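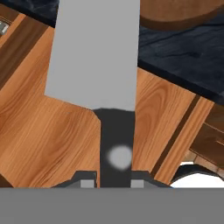
Chapter 3 is about speed limits, and mostly about the distance between what a sign says and what drivers do. Towns love signs. They are cheap, they go up in an afternoon, and they let a council report that something has been done. It helps to think of the street stripped down to the bare shapes, the way a computer-rendered scene can reduce an object to a flat, light gray block with no texture on it at all. A good deal of traffic planning works on streets like that, and the drivers in it are just as plain. They read the number and obey it. Real ones look at the width of the road, the car ahead and the clock.

Take Brunalville, where the limit on Kendell Road was cut from 60 to 54 kilometers an hour one September. The town called the change a success by spring. Its evidence was a drop in crashes, from 29 in the year before to a lower figure that covered only part of a year. Nobody had measured speeds before the signs went up, so there was nothing to compare the new readings with. Perhaps drivers slowed down. Perhaps the roadwork at the Softić bridge sent half of them another way - the report does not mention it.

Be suspicious of any before-and-after claim that skips the "before." We will return to Kendell Road when we look at counting methods, and again when we read the Flikimier survey, which asked drivers how fast they usually go and, rather trustingly, wrote down the answers.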